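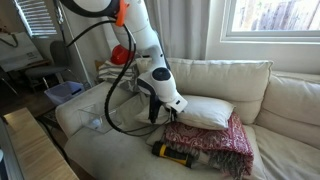

Can a robot tidy a sofa yet?

Slowly, and only with someone close by. Current systems will pick up many household objects and put them where they are told, at a fraction of the speed of a person and with enough failures that few owners would leave one running during the day.

The question matters because clearing seats and floors comes before almost every other domestic chore. A vacuum cleaner cannot do its job on a floor covered in toys. Cushions have to come off before covers can be washed. Manufacturers have spent years on the machines that follow this step and very little on the step itself.

Surker, which sells arms to small workshops in Skarkimthorpe and the surrounding area, tested the point in March. Its engineers ran a single arm through 110 attempts at moving mixed household goods from a seat to a bin. The mean time per object was 30 seconds. Rigid items such as boxes and cups gave little trouble. Most of the failures came from cloth, and a smaller group from transparent plastic.

"People ask about speed first," says Yvette Pelletier, who ran the tests. "I would take the same speed with half the failures. A slow machine that finishes can work while you are out. One that stops on the third item needs you in the room."
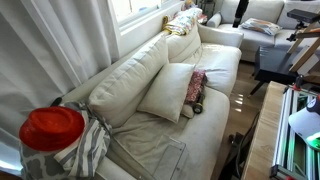
Transparent objects remain the weak point of depth sensing. Most depth cameras project or compare patterns of light, and a clear surface returns little that is usable; the reading tends to come from whatever lies behind. A clear tray on a cream seat cover, with the fabric showing through it, is close to a worst case. The glossy red hat at the other end of the same sofa has a strong colour boundary and a brim, and any competent segmentation model should separate it from the grey-and-white bag beneath. Pale cushions on pale upholstery fall between the two. The edges exist, but they are mostly shadow, and shadows move with the daylight.

Ouellet has tried to get round this with touch. Its fingertips carry pressure pads, and the controller lowers the gripper until contact is registered, then closes. The method copes with clear plastic but costs time on every grasp, including the ones that did not need it. Getia takes the opposite route and trains on large numbers of recorded grasps, with no contact sensing at all. Its software is quicker and less predictable on unfamiliar goods.

Soft goods are a separate problem. A folded blanket has no fixed shape, and its centre of mass shifts once it leaves the seat. Two fingers can lift it by one corner easily enough. Putting it down still folded is another task, and one that most published results leave out.

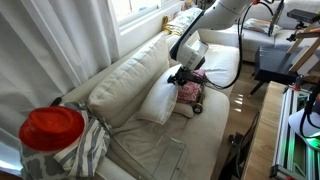 Gripper positioned over a small toy vehicle wrapped in paisley-patterned fabric.

Wrapped objects combine both difficulties. The controller has to decide whether it is holding the cloth or the thing inside, and the correct grip force differs. Pelletier's team logged seven cases in which the covering came away and the arm carried on to the bin with nothing but fabric. The software recorded all of them as successes.

Shop floors are further ahead, largely through control of the surroundings. Parts arrive in trays, lighting is fixed and the bench is matt. Surker's workshop customers use the arms for machine loading and packing, where the same few shapes come round all shift.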